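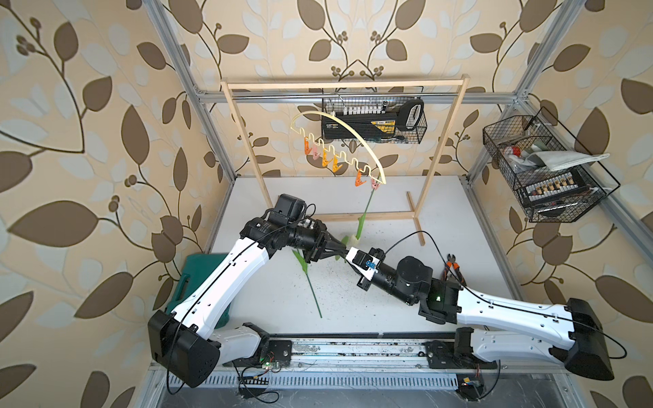
两只机械臂的夹爪在白色花苞旁边靠得很近，后面是木架和晾衣架。

Tromau《双臂工作台操作规范》套装：使用评价

我买的是完整版，价格1064元，里面有一本活页手册、一套可以擦写的检查卡和一卷地面标记胶带。Grisetti也有同类的手册，只卖494元，但是没有检查卡。我在Somstead工作，我们那里做双臂抓取和摆放的练习，所以我主要从这个角度来评价。中文不是我的母语，如果有的词用得不准确，请大家原谅。

先说手册。它的内容按照一天的工作顺序来排：开机前、运行中、换物品时、关机后。这个顺序很好用，我不需要在目录里找很久。每一条规定都很短，大部分只有一句话，比如“人手进入臂的活动范围以前，先按停止，再看指示灯”。手册没有解释每一条的理由，有的同事不喜欢这一点，我觉得可以接受，理由应该由培训的人来讲。

我最喜欢的是关于两只臂共用空间的一章。照片里的情况正是这一章要管的：两个夹爪几乎碰到一起，中间是一个很小的花苞，花茎又细又长。手册要求，这种动作要提前写明哪一只臂先进入、哪一只臂先离开，并且两只臂不可以同时改变目标。以前我们只写“左右配合”，现在写得清楚多了，新来的人看任务单也能明白顺序。

第二个有用的部分是桌面管理。手册把桌上的东西分成“任务物品”和“非任务物品”，非任务物品应该放到臂碰不到的地方，开始以前由操作员签字。按照这个标准看照片，木架、晾衣架、夹子和花算任务物品，右臂手腕旁边的那把橙红色手柄的钳子就应该拿走。左边桌沿的青绿色工具箱也要检查一次距离。挂在上方的黑色网篮，手册里没有直接写，只有一句“悬挂物应固定”。我希望下一版能写得详细一点，因为很多工作台都用网篮放工具和接头，篮子怎么挂、最多放多重，使用者很需要知道。

清洁的规定我有一点不同意见。手册说导轨“每周擦一次”。请看照片里前面的导轨，上面有碎屑，桌面上也有不少深色的小点。我认为应该改成每次换任务以前都看一遍，有东西就擦，不要等到周末。我们已经在检查卡上自己加了这一行。

线缆一章写得比较弱。它对沿着臂身固定的线讲得很完整，夹子的间隔、弯曲的余量都有图。但是对于从夹爪那里松着拱起来的线，还有横在导轨上的细线，只有半页，而且例子都是单臂的。双臂的时候，一只臂的线可能进入另一只臂的路线，这个问题手册没有谈。Kong的在线说明在这方面更好，可惜它没有纸质版，戴着手套的时候不方便看。

检查卡的质量不错，卡片比较厚，用酒精擦过以后字没有掉。卡上的格子有点小，我写汉字的时候很挤，写字母就没有问题。地面胶带我只用了一次，粘得很牢，撕下来的时候留了一点胶。如果只要补充卡片，可以单独买，一盒400元，我觉得太贵了，自己打印再塑封也能用。

还有语言的问题。中文版里“夹爪”和“末端执行器”混着用，同一页上有时候出现两个说法，读的人会以为是两个东西。“急停”和“停止”也没有分清楚，这个比较严重，因为两个按钮的作用是不一样的。我在4月24日写信给Tromau说了这件事，他们回信很快，答复是10月的修订版会统一用词。已经买了的人可以免费换有关的那几页，活页的好处就在这里。

适合谁买：刚刚开始用双臂工作台、还没有自己规定的小团队，买完整版比较合适。如果你们已经有任务单和签字的习惯，先买Grisetti的那一本，再自己做卡片，钱会省下来不少。只用一只臂的人不用买，一半以上的内容用不到。

我的评分：手册四星，检查卡四星，胶带三星。线缆那一章如果重写，我愿意给手册五星。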